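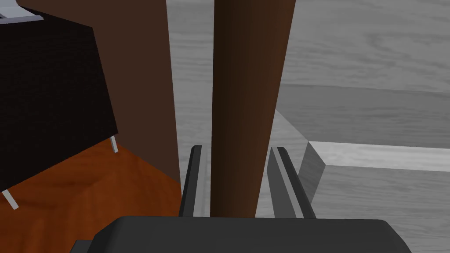
Starting in August, Flirar Park will change the way guests wait for the Priltier boat ride. The old outdoor line will close, and guests will take a return time at the small square near the carousel. Many readers wrote to ask how they will find the right spot, as the signs there are still the old ones. The park told us that the meeting point will be marked by a tall, dark brown post, quite similar to the one at the top of this item, with the return times shown on a board beside it. Please go there first and only after that to the boats.

The park tried the system during two evenings for pass holders. On the first evening 851 guests took a return time, and on the second evening 808. I was there on the second one. I received my time at 5:40 p.m. and I was in the boat before half past six, and in between I could eat a very good corn soup. 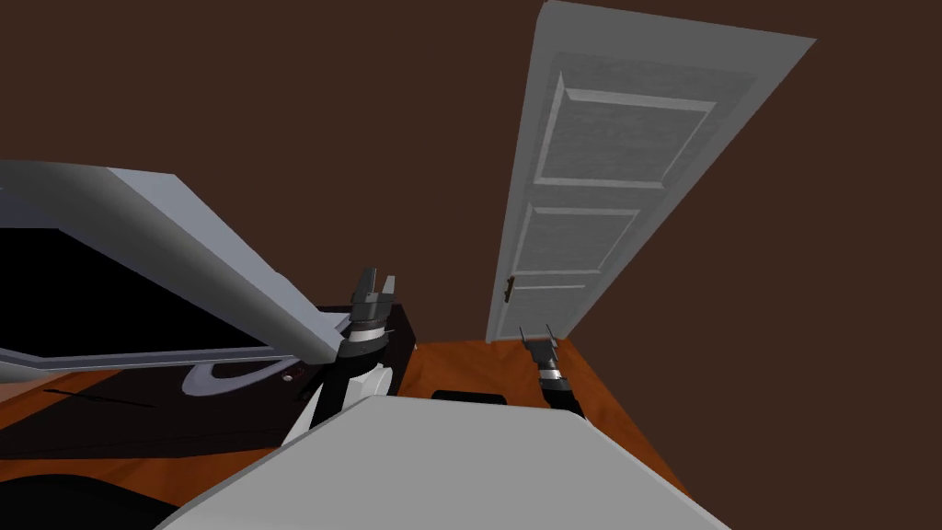
A white paneled door with a brass-colored handle.

The indoor waiting hall stays open for families with strollers and for guests who cannot stand for a long time. You must ask for it at the square, because the staff at the boats cannot give this permission any more.

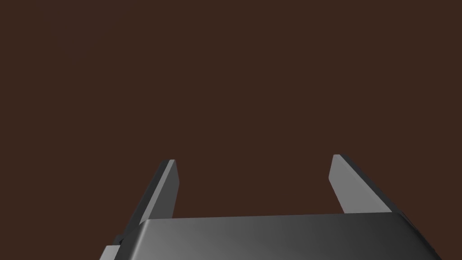
R. Manalastas
Park News Editor, Zadetti Pass Holders Club

Some members are worried that the times will be gone by noon. The park prepares 3000 places for each day and will release them in two parts, one at opening and one at 2 p.m. If you arrive after lunch, you should still have a fair chance.

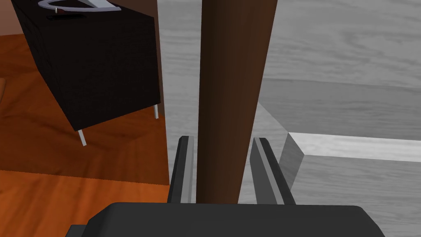 The second release is also better for people who come by the shuttle, as the first bus reaches the gate only after opening. Club members can still use their evening hour without a return time. Please bring the new card, the green one does not work at the boats.

Last updated: August

Print this page | E-mail this page

This site uses cookies. By continuing to read you accept our cookie policy.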